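July 19, 2021

Rain gauge at seven: 2 mm, all of it before dawn by the look of the path. Barometer steady. Wind light from the west, swinging south by midday.

Spent the morning on the sourdough log, which I have neglected since March. The starter has been fed on the same ratio throughout, one part starter to two parts flour to two parts water by weight, and I had assumed the slower rise this month was down to the new bag of rye. I now doubt it. The kitchen thermometer and the probe disagree by nearly a degree, and I have been writing down whichever one was nearer to hand. Every entry from the spring is therefore suspect. I have put a pencil line under the last of them and started a fresh page, probe only, read at the jar and not at the wall.

Method as of today. Feed at eight in the morning. Mark the level with a rubber band. Read the height with the steel rule at two-hour intervals until it falls back. Note the peak and the time of the peak. The jar stands on the slate shelf, away from the window. No stirring between readings, and the lid goes on without being screwed down.

First run: fed at 8.04, peak at 2.10, collapse under way by four. That is a good hour faster than anything I wrote down in June. The flour is the Hukevine white with a tenth of rye. If tomorrow's run gives the same, the rye is cleared and the June figures were a matter of temperature. If it doesn't I shall have to buy a second bag from a different batch, and that means the bus.

Baked one loaf from yesterday's dough. Weight before baking 1251 g, which is heavier than intended as I let the tap run on. The crumb is close at the bottom and open at the top, so the shaping was slack. Crust good. I had the steam tray in for the first 12 minutes and took it out quickly, with the loss of some heat. The oven took a long time to come back up. A firebrick on the lower shelf might help. Montserrat Pacheco has two in her shed left over from the stove, and I will ask.

Montserrat came by at eleven with the Gasia seed list and stayed for coffee. She is of the opinion that my starter is underfed and that I should go to one, three, three. I pointed out that changing the ratio and the thermometer in the same week would tell me nothing about either. She accepted the point and took half of the discard away for pancakes. She reads the log more carefully than I do and found an error in May, where I had added a column wrongly and carried it down the page. Corrected in red.

We also went over the seed list. I have put myself down for the winter lettuce and one packet of the Kereama onion, which did poorly for me last year in the lower bed and may do better against the wall. She wants the onion as well, so we shall split the packet. The broad beans can wait until autumn.

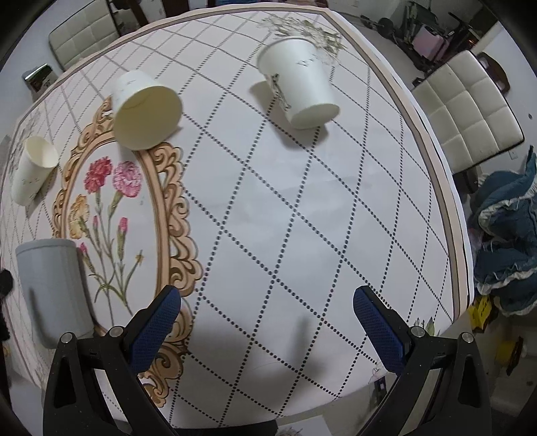

Paper cups on the diamond tablecloth.

Afternoon given over to the water butt. The tap has been weeping at the thread for weeks. I drained it to below the outlet, took the tap off and found the washer hard and split on one side. Replaced it with one from the tin, which is a shade thick but seats properly. Three turns of tape on the thread, clockwise as seen from the end, and hand tight plus a quarter turn. It needs to fill before I can say more, and with 2 mm a night that will take some time.

While it was off I cleaned the mesh under the downpipe. Mostly moss, some grit from the roof, one snail. The gutter above wants doing too but the long ladder is at Lucía's and I am not prepared to do it from the short one.

Telephoned Lucía Peñalver at five about the ladder. She still has two windows to paint and would like to keep it a little longer. No objection. She asked about the bread and I gave her the figures, and she said that her own starter has lived in the door of the fridge for a year with no figures whatever and raises a loaf in the time it takes to go to the shops. I asked how long that was. She did not know. We left it there.

Letter from Doltilent about the boiler service. They offer a morning visit or an afternoon one and want an answer by return. I have asked for the morning. The pressure has been dropping a little between top-ups, and I have the readings for them on the back of the calendar, taken cold each time. Last year the man did not want to see the readings. I will leave them on top of the boiler so that he has at least to move them.

Supper: the loaf, lentils, the last of the spring onions. The close part of the crumb toasts well. Sliced the remainder at 10 mm and froze it with paper between the slices.

Read for an hour after, the chapter on malted flours. The author gives her oven temperatures without saying where in the oven they were taken, and mine differs a good deal between the top shelf and the floor. I made a note in the margin. I have some thought of mapping the oven properly, nine positions with the probe, door shut for a quarter of an hour between each. That is a job for a cold day.

Starter at nine in the evening: well down, smelling sharp, a thin layer of liquid on the surface. Fed again for the night at half quantity. Band moved to the new level.

To do: firebricks from Montserrat. Washers, the thinner sort. New pencil. Check the butt for drips first thing, before the eight o'clock feed.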